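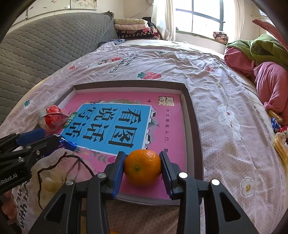
Search the help pages Search Clear

Packing a gift tray for my niece, does the fruit go in with the book?

Hiya all. I'm putting together a tray of bits for my niece, who has started Chinese classes on a Tuesday after school and loves it (her mum less so, she's the one doing the driving!). So far I've got a pink Chinese picture-writing book, an orange, a red fruit still in its wrapping, and a sweet in shiny foil. It's all going in a shallow tray, and I've got the lot spread out on the strawberry bedsheet in the spare room as the kitchen table is covered in marking.

My question is about order. I laid the book flat in the bottom and it looks lovely, but then the orange has nowhere to go except on top of the cover. Will it mark it? And do I take the plastic and the foam net off the red one or leave them on? It has to last 2 days before I see her, and then a drive of 50 minutes with me at the wheel, so things will roll.

Petum

Drurnetti
Leave the net on. I used to do fruit trays for our school fair and the ones that went off first were always the ones somebody had unwrapped to look nice. Sweets can go anywhere, foil doesn't mind.
Oranges are fine for 2 days, they're fine for a week.

Nimal Fakir
I'd keep the book as the base too, you want her to see the cover when she lifts the bag off. But slip it in a clear sleeve first, or a freezer bag if that's what's in the drawer. Orange peel has oil in it, and if one gets squashed against a paper cover you get a greasy patch that won't come out (ask me about my cookery books, no, don't).

For the rolling, scrunch up tissue paper and tuck it round each fruit so it sits in a little nest, with the heavy things in the corners. Then the sweets fill the gaps. I go through 5 sheets for a small tray and 12 for a big one, which sounds mad until you've chased a satsuma under the passenger seat! Put the tray in the footwell and not on the seat.

If you want it really neat, add the fruit on the morning you leave and travel the book flat on its own till then.

Sembiring
just use a box with a lid

Related
Keeping tissue paper from tearing in a hamper
Pelleo gift bags, do the handles hold?
How to get orange oil off a book cover
First Chinese books for a seven year old
Wrapping awkward shapes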